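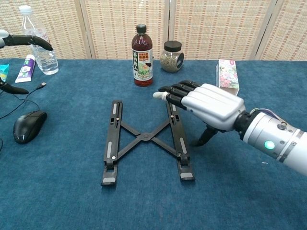

The Pliko folding stand, laid flat on my table

Pliko folding laptop stand, review by Roos Wuyts

I bought this stand in August, when my neck began to complain after long days of translation work. Before it I used two dictionaries under the laptop, and they were always sliding. I paid 459 crowns in a small office shop and I have used it almost every working day.

The construction is simple. Two side rails are joined by an X-shaped brace which turns on a round pivot in the center. You pull the rails apart, choose a slot for the height, and put the laptop on. The first time I needed some minutes to understand the slots, as the paper inside the box had only a very small drawing. Now I do it without looking.

What I like most are the gray rubber pads on top of the rails. My laptop does not move when I type, and I did not find any scratch on the bottom of it. At the near ends there are lips like small hooks, and they hold the edge of the laptop well. With a very thin machine the hooks come a little higher than the keyboard side, and my wrists feel it. For this reason I use a separate keyboard at home.

On the highest setting the screen shakes a bit if you type strongly. On the middle one it is quiet. The pivot was stiff for the first 12 days or so, then it became easier, but it is not loose.

Folded, it goes in the side pocket of my bag together with the charger. A cloth pouch would be welcome, for the black finish shows every fingerprint and the dust too.

My colleague Tuấn Đặng has the Gurex model, which is heavier and does not fold. For a fixed desk I would take his. For trains and libraries I keep mine.

Score: 8 of 10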